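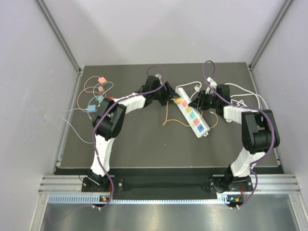 Open day at Ginmont, Skudport
Posted 10/14/23 by Qianru Lu

I have wanted to get inside the Ginmont building ever since I started taking the number 18 bus past it, and this year I finally signed up in time. If you've never heard of them, they make plugs, cords and power strips, and they've been doing it in the same long brick building by the river in Skudport for as long as anyone on my street can remember. My sister thought this was a very odd way to spend a day off. She missed out!

You go in through the old loading door and straight into the cord store, and I would have been happy if the tour had stopped right there. It's all reels, floor to ceiling, sorted by color instead of by size. Orange, tan, pale blue, every gray you can think of, and a purple so strong that people kept reaching out to touch it. Our guide let us pull a length off one of the reels and bend it around a finger to feel how soft it was. The one next to it looked the same to me but was so stiff it sprang right back. She said customers ask for the stiff kind and then send it back and ask for the soft kind, and she said it very cheerfully.

Next was the molding room, where the plugs get their jackets. It's loud and smells like a new shower curtain. The plugs come out still joined together in little trees, like the parts of a model airplane kit, and someone snaps them off by hand and drops them into a tray. We each got to snap one. Mine was yellow and I was very pleased with it – I'd have kept it, but they go back in the tray.

The power strips were the part I'd come for. Most of the ones I've owned have been plain white all over, with everything behind the TV plugged into them in whatever order it arrived. The colored ones keep the white body but have the sockets in pink, yellow, green and blue, so you can put the yellow plug in the yellow socket and know what you're pulling out when you pull it out. It is such a simple idea. A man in our group who looks after the sound desk at his church asked whether you could buy the small connectors to match, and yes, you can, in red, pink, tan, teal and light blue. He wrote all of that down on his hand.

I asked about the colors fading and got a longer answer than I expected. There is a window sill on the second floor where old strips have been left out in the sun on purpose, with dates in marker on the back. Pink goes first. Blue hardly changes. Green turns a sort of pea soup after a few summers, and they have changed the mix for it twice.

Then came plugging and unplugging. Every new strip gets up to 500 goes at this before they'll sell the design, and there's a lot more to it than I thought. A plug has to slide in without a shove, stay put when the cord gets tugged sideways, and come out without dragging the whole strip along with it. We had a turn with a few samples at a bench. The older design really did need two hands, one to hold the strip down and one to pull. The newer one I could nearly manage with one. A small boy beat all of us by wiggling, and was told very politely that wiggling is what wears them out.

After that there was a break with coffee and some excellent almond cookies from Pruditz, the bakery across the yard. Get there early for those.

The last stop was a short talk by Mr. Ahn from the repair desk, on how to coil a cord. I know how that sounds! But the room was full and he had a tangle on the table that he took apart while he talked, never pulling, only opening the loops wider and wider until the ends fell out by themselves. His advice was to lay a loop one way and then the next loop the other way, and to stop winding cords around your elbow. I've tried it at home on the vacuum cleaner and on the string of lights from the porch. The vacuum cleaner is going well.

A few practical things if you're thinking of going. The tour takes 3 hours with the break, and there's a fair amount of standing. Closed shoes are a must, and they do check. The stairs to the second floor are steep, but you can skip the window sill and wait in the cord store, where there are benches. Parking in the yard is tight – the bus stops right outside. There's a small shop by the exit with seconds, mostly strips with a scuff on the case, and they take cards.

I came home with a strip for the kitchen and a longer one for my desk. The next open day is in March and sign-up is at the front office, by phone or in person. I've already put my name down, and my sister's.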